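Setting up the Riis dot board

OK, board time! I do this part on a plain cloth (mine's blue, any color works) so the white edges are easy to find.

1. Lay the big white board flat, with the long side facing you.
2. Find the strip with the three red dots. Set it parallel to the long side of the board, dots up.
3. Put the wooden mallet down next to the strip, on the board.

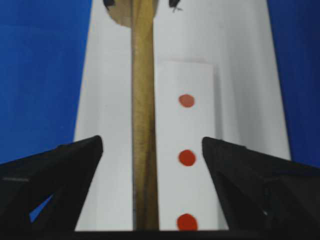 Note: if your strip slides when you nudge it, stop and go back to step 2. I've skipped that and had to redo the whole thing.

4. Smooth out the cloth under the board. A few creases are fine, but a big fold under one corner will make the board rock, and you'll feel it with every tap.
5. Hold the mallet loosely, halfway down the handle. My first few tries I squeezed it like I was driving tent stakes (don't!).
6. Tap the left dot, then the middle, then the right. Light taps. Rest for a count of two and come back the other way. 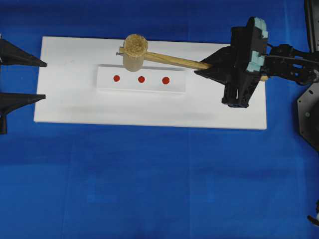 Caution: check the mallet head before each session. If it wiggles on the handle, put it away until you've fixed it, and keep little kids out of reach while you're swinging.

I do 16 passes to warm up and then take a break. If you own the older Wikberg board, everything up to step 4 is the same, but skip step 6 and use the pattern card in the lid.

Last updated 6 Oct 2022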